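Cuaderno del taller, Wevia, línea de empaque. Enero, 16:40

Escribo esto con el té ya frío, así que perdonad si me enrollo más de la cuenta. Hoy hemos estado casi toda la tarde con la mesa de clasificación y me voy con la sensación de que lo difícil de este proyecto está en la gente, en cómo se reparte ahora el trabajo, mucho más que en las manos del robot (que también dan guerra, no os voy a engañar).

Hasta diciembre, en el puesto de Bảo Tô se separaban a mano las piezas mezcladas que llegan de Arkden, y en el último mes completo fueron 3,082. Bảo conoce cada cosa por el tacto y yo pensaba que le iba a doler soltar ese puesto. Me ha dicho que lo que le duele son las muñecas, y que prefiere mil veces enseñar a la máquina, siempre que le dejen decidir a él cuándo una pieza está bien cogida. Me parece lo justo y así lo he dejado apuntado para la reunión con Triệu.

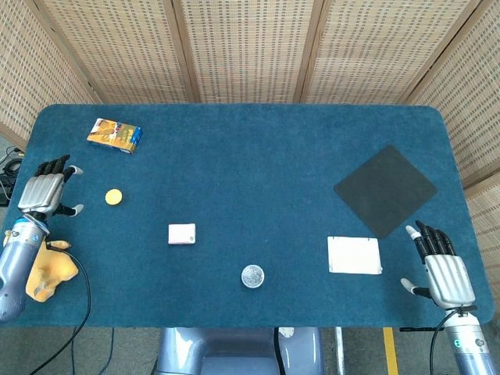
También hablamos de los ratos muertos, que son nuevos para todos. Antes el turno se iba volando, charlando de banco a banco, y ahora hay que estar mirando y esperando, y eso cansa de otra manera. Bảo propone cambiar de puesto cada dos horas y a mí me gusta la idea, aunque habrá que rehacer el cuadrante entero (¡otra vez!).

Cosas de la mesa, para quien entre mañana: la caja de snacks y la lata redonda siguen en el juego de objetos, no las guardéis en el armario. Lo plano es lo que más me preocupa, la hoja blanca sobre todo, y quiero que la probemos con los dedos más bajos antes de tocar ningún parámetro. Del programa Plurniten llevamos 51 ensayos anotados de los 500 que pide el plan. Vamos lentos, pero prefiero anotarlos bien, con las observaciones de Bảo al lado, que luego nadie se acuerda de por qué se repitió uno.

Pendiente: preguntar si las horas de enseñanza cuentan como formación en la nómina. Llevan dos personas preguntándomelo y tienen toda la razón en querer saberlo. Mañana llamo a primera hora.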